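The Open Basket Returns to the Household Table

Visitors to the Gromilstead Museum of Household Craft often pass the basket gallery on their way to the furniture rooms. The museum hopes to change that habit this year. A new display, opening in June, brings together 30 baskets made for bread, mending, letters and fruit, and asks visitors to consider how such ordinary objects have been made and kept.

The display was prepared with Makori, a weaving workshop that has supplied homes and inns in the Gromilstead area for many years. Its members advised the museum on materials, repairs and labels. They also reviewed the study collection, which holds up to 3000 pieces of basketwork, many of them received without any record of maker or date.

Rectangular baskets receive particular attention. A round basket may be worked in a continuous spiral, but a rectangular one requires the weaver to manage four turns in every row while keeping the tension even. The walls are commonly allowed to lean outward as they rise. An empty basket of this form may be stacked inside another, and its contents are easy to reach when it stands on a table.

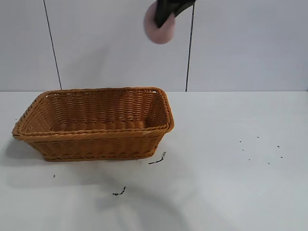 The Rim and the Wall

A woven wicker basket with a braided rim shows the form well. The honey-brown strands are tightly interlaced, and the heavier braid runs along the top, flaring outward above walls that narrow toward a flat base. The same horizontal rows continue on the inside.

The rim is often the first part to fail — hands return to it every day — and the Makori workshop advises owners to lift a loaded basket from beneath.

Care at Home

The museum's guidance on wicker is brief. Dust should be removed with a soft, dry brush, following the direction of the weave. Baskets should be kept away from radiators and strong sun. A loose strand should be tucked back by hand and never cut.

The guidance is printed in a free leaflet, available at the Plaltik Street entrance and at the Mondau branch library. Repair sessions will be held in the museum's education room throughout June, with places for four participants at each session.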